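Ticket 318 – Grimeo ionic dryer shuts off mid-use
Status: open

Customer reports the dryer cuts out after 4 minutes on high heat. Restarts once cool. Rear filter cleaned, no change. Different outlet tried, no change. Low heat runs normally.

Asked customer to remove the diffuser and retest on high – same cutout. Thermal fuse ruled out, unit still powers on. Suspect thermostat.

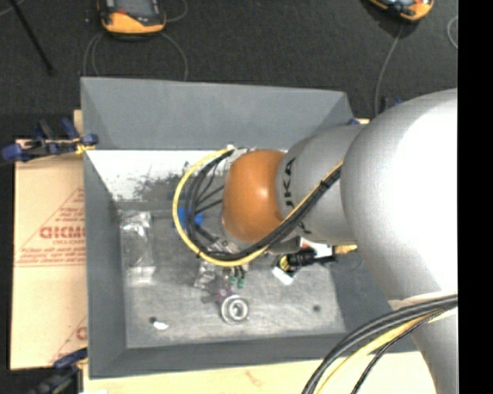 Hiwot Kahsay: Same fault on ticket 29. Replacing the thermostat fixed it. Check the heating element for trapped hair first.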